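Notes for week 3, mostly so I stop answering the same emails. If you missed class, read these, then read chapter 4 in Pellegrini, and then come find me if the glue math still makes no sense.

## Why stuff comes unstuck

Last time we did wood joints with plain glue, where both sides are the same material and everyone gets along. This week is mixed pairs: rubber to plastic, felt to metal, leather to wood. I love this topic (I know, I know) because it's where most household repairs go wrong, mine included. I've glued the same boot sole on three times!

When a glued joint lets go, look at where it let go before you do anything else. There are two main answers:

- **Adhesive failure.** The glue comes cleanly off one side. One face is bare and the other has all the glue. That usually points to the surface: grease, dust, mold release, or a plastic that glue just doesn't like.
- **Cohesive failure.** The glue itself splits, and you find some on both faces. The surfaces were fine, the glue was too weak, too thick or not cured.

You'll also see the material tear while the glue holds. Cardboard does this all the time, and so does cheap foam. Ettore Pagano calls that one "winning the wrong fight" and I've stolen it for years now.

Then there are the in-between cases, which is most of them. A corner lifts, some grit gets in, the corner lifts a bit more. Please write "mixed" on your sheet when you see mixed. I'd much prefer that to a confident guess.

## Peel versus shear

Stick a strip of tape to the bench and pull it sideways, flat along the surface. It hangs on like crazy. Now pick up one end and pull straight up - off it comes. Same tape, same bench. In shear the whole glued area shares the load. In peel, nearly all of it lands on one thin line at the edge, and then on the next line, and the next.

So edges and corners matter far more than the middle. Round your corners when you can. Run the glue all the way out. A rubber layer on a rigid block is a classic place to check for this, and I want you looking at the edges and along any seam before you look at anything else. 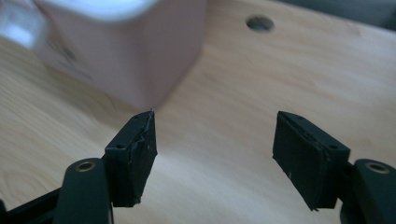 ## Surface prep, the boring part

1. Wipe with alcohol and a clean rag. A clean one, please, not the one from the bike bench.
2. Scuff with 300 grit, in circles, until the shine is gone.
3. Wipe again and let it dry.
4. Glue within the hour. Contact cement goes on both faces, and you wait until it's tacky before you press.

The Farville group skipped step 3 last year and their samples slid apart in the clamp, so their whole results table was zeros. It made for a short presentation.

## For next time

Bring two failed joints from home, any size that fits in a shoebox. Label each one adhesive, cohesive, material or mixed, with one sentence on why you think so. We're in room 319 again, and the lab report isn't due until December, so there's time to redo a bad sample.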